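**Thread: Dropping the home phone, anyone regret it?**

**gravelroad_jen** (11/4/23)

Okay so Sturatel has put our landline up again, and it's now $40 a month for a phone that rings when somebody wants to clean my ducts. My husband says cut it. I keep waffling. We're out past the Pornmont turnoff and the cell signal is one bar in the kitchen and nothing at all in the basement, plus we lose power a few times every winter. The old copper line has always worked through that. Has anyone in the area gone without and been sorry?

I sat down with a coffee this morning to go through the bill properly and there's a "network access charge" on there I have never once noticed. 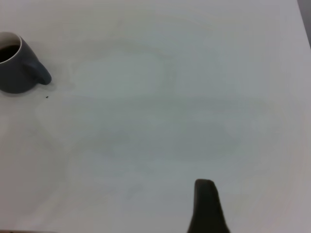

It's only a few bucks but it's been going up every July, and when I phoned to ask what it was for, the fellow put me on hold and I got cut off. On the landline! So that was a mark against it right there.

**tomato_cages**

Cut it. We got rid of ours two years ago and haven't thought about it since. You can move the number over to a cell plan if you're worried about your mom or the dentist not finding you.

**oldbarnowl**

I'd be careful with that advice. Tomato, you're in town, you've got full bars in the driveway. Jen's on the wrong side of the ridge. During the ice storm our cells were dead by the second day because the tower ran out of backup, and the only neighbour who could call anybody was the one with a plug-in-the-wall phone from the eighties. I pay the $40 and grumble.

**tomato_cages**

Fair about the ridge, but one ice storm isn't worth $40 a month forever. Buy a decent battery and a signal booster. I put in a Nakajima booster for my sister, $395 and an afternoon on the ladder, and she went from one bar to three. 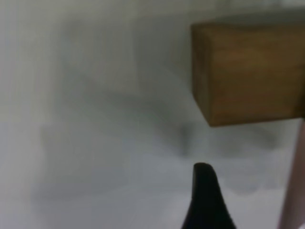
She's on a hill though, I'll give you that. And mount the outside antenna on the gable end if you can, hers was behind the chimney at first and did next to nothing.

**kettle_valley**

A booster can't help if the tower's down, which is owl's whole point!! Also check whether your line is still copper. Ours got switched to fibre and I found out the hard way that the phone quits when the modem does. Call and ask them flat out.

**gravelroad_jen**

Oh no. I didn't even think of that. They did have a truck out here in July doing something at the pole.

**oldbarnowl**

Then ask before you do anything else. If it's fibre I take back half of what I said. Sturatel sells a battery for the modem but it's good for maybe an evening.

**kettle_valley**

We went with a Jurkari unit, $100 used, and it ran the modem for 10 hours last winter. Keep it up off the basement floor, ours has a shelf to itself.
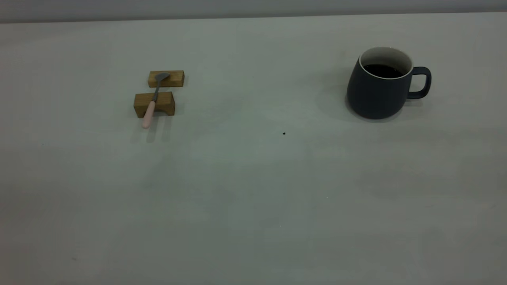

*Pornmont & District Rural Residents' Club: Phone and Internet board*

**gravelroad_jen**

Update, got through to them finally. It IS fibre, has been since the summer, and apparently there was a letter. So I've been paying for a phone that'd go dead with the lights anyway. Husband is being very smug about it.

**tomato_cages**

Cut it!

**oldbarnowl**

Keep the number at least. Move it over before you cancel, don't do it the other way round or you'll lose it. And I still wouldn't be without some kind of backup out there, Tomato.

**gravelroad_jen**

Will do, phoning Monday. Kettle, does your battery beep when the power goes? Our dog can't stand beeping.

**kettle_valley**

It does, but there's a mute button on the front. Hold it down till the light goes orange.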